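The great wallet clear-out, and why I don't quite believe in it

Every July, or a little before it, somebody discovers that we are all carrying too many cards. The advice comes round like hay fever. Empty your wallet on to the table, it says, sort what you find, and put back only the things you use. You will feel lighter. You may even feel richer, though the people who say so tend to be selling wallets.

I have been reading a good deal of this stuff lately, and I have doubts.

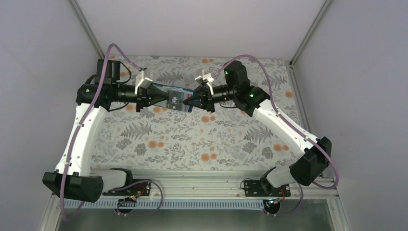
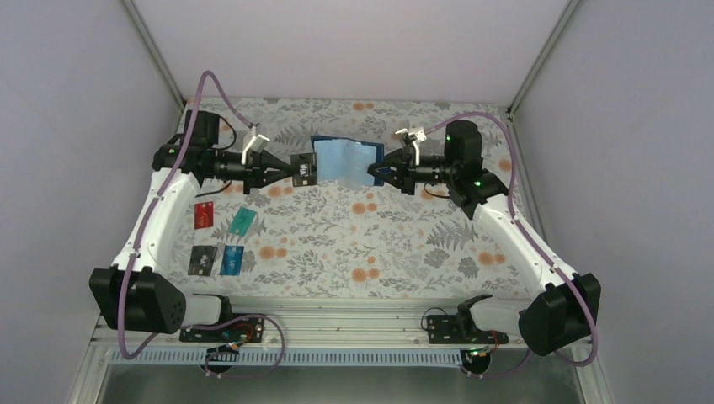 The first is about the sorting. Guides to the tidy wallet like to talk as if cards came in two kinds, needed and not needed, and as if you could tell which was which by looking. Bank cards are easy enough. Then you get to the rest: the loyalty card, the members' card, the card with VIP on it. Who exactly is the VIP? I have been made a very important person by a garden centre, a car wash and a shop that sold nothing but lamps. None of them ever treated me differently from the man behind me in the queue, and the lamp shop has since closed.

Yet these are the hardest ones to throw out. A bank will send you a new debit card whether you want one or not. The car wash won't, and there might be a free wax on it.

I kept a record this spring of what mine were worth. The Dandwood card, from the homeware chain, had 3,214 points on it after several years of cushions and saucepans, and I was pleased until I read the small print on the back of the leaflet. Points there turn into vouchers in steps, the voucher has to be spent in one go, and it can't be used on anything in the sale. I have never bought anything at Dandwood that wasn't in the sale. The Ding coffee card had 806 points, a number which sounds like a lot of coffee and came to one small one, without the syrup.

So much for the cards. The next thing you are told to do is buy something to put them in.

The slim card holder has been the answer for some years now. It's small, usually black, and has a little logo on it so that you know it wasn't cheap. I've tried the Sterier, which takes six cards if you are firm with it and four if you ever want to get them out again. The makers call this discipline. I call it standing at a till with a thumbnail wedged in a slot while the person behind you sighs. Wornwood's version is softer and easier on the hands, but after a few weeks the pocket had stretched, and a single card on its own slid about in there like a letter in a pillar box.

Then there are sleeves, the thin plastic sort that you slip a card into before it goes in the holder. They are meant to keep the card from getting scratched. I can see the point for a travel pass or a library card with a barcode that has to last. For a bank card that expires in a few years I am less sure, and the sleeve itself looks tatty long before the card does. It creases at the corners, goes cloudy and takes up the room of another card. If your holder only takes four, that matters.

What does work, as far as I can tell, is dull. Lay the lot out on a cloth, where they won't skid off the way they do on a bare table. Put the payment cards in rows with their faces up, and look at the dates. Anything out of date gets cut through the chip and the stripe, and goes in the bin in two lots. Ring up about any account you had forgotten you had. That job takes most of an evening, nearly all of it on hold, and the articles promising a new you in ten minutes leave it out.

For the points cards, check whether the shop has your number on its system. Many do, and will look you up at the till, so the card can live in a drawer at home. Mine are in the drawer with the batteries. Dandwood is there and so is Ding. I did keep the car wash one on me, I'm afraid, in the back slot of the old brown wallet, the fat one, which I have gone back to using. It holds everything, it cost very little, and I can get my cards out of it with gloves on.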